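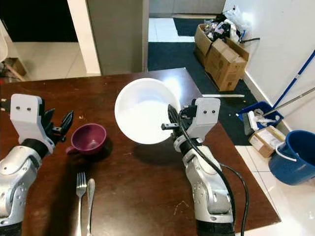 When I moved to Orwood in January, I promised myself that I will keep only the dishes which I really use. My mother has a cupboard in Erkach where the good plates stand behind the less good plates, and behind these there is a soup set that I have seen on the table maybe twice in my life. I did not want such a cupboard. I also don't have the space for it, because my kitchen is very narrow and the shelf above the sink holds almost nothing.

So my tableware is a small and mixed family. The red plate and the yellow plate came from Rawat, the household shop near the bus station, where they cost 249 each. The white bowl was a little more, 257, and I thought about it for too long in the shop. The steel bowl was meant for washing rice. Now I eat salad from it, and sometimes I put it on the table with bread when guests come.
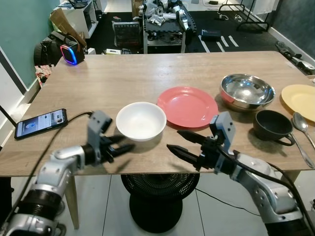 ## Things which do not match

At first I was a little ashamed of the colours. In the shops everything is sold in sets, and a set of white plates looks very calm in the catalogue. But I noticed that I like to choose. The yellow plate is for breakfast, especially if it is dark outside. The red one is for dinner, and tomato sauce does not leave such a sad impression on it.
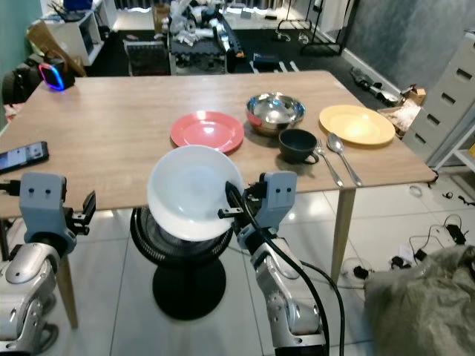 A white plate is of course the most practical for guests. I use it also for cutting fruit, although I know it is not good for the knife. For me the food looks cleaner on white, and you can see quickly if the plate was washed properly. With the dark mug it is the opposite. Tea makes a brown ring inside and I discover it only when I hold the mug under the lamp.

## Fork and spoon

I wanted to buy cutlery by the piece, but Rawat had only boxes. At the Skukus market you can still take single pieces from a basket, and I paid 40 for a fork and the same for a spoon. The spoon is a bit too large for yoghurt. For soup it is perfect.

Before eating I put everything on the table first and only then I cook. My grandmother did it like this, and the meal feels less hurried, even if it is only noodles.

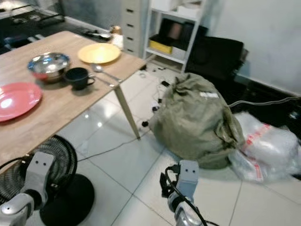 *Steel bowl, dark mug and yellow plate, with a spoon beside them.*

I still need a deep plate for soup, and a good one at Rawat costs around 500, so I will wait for the spring sale. If you know how to remove tea marks without baking soda (mine is finished), please write to me in the comments.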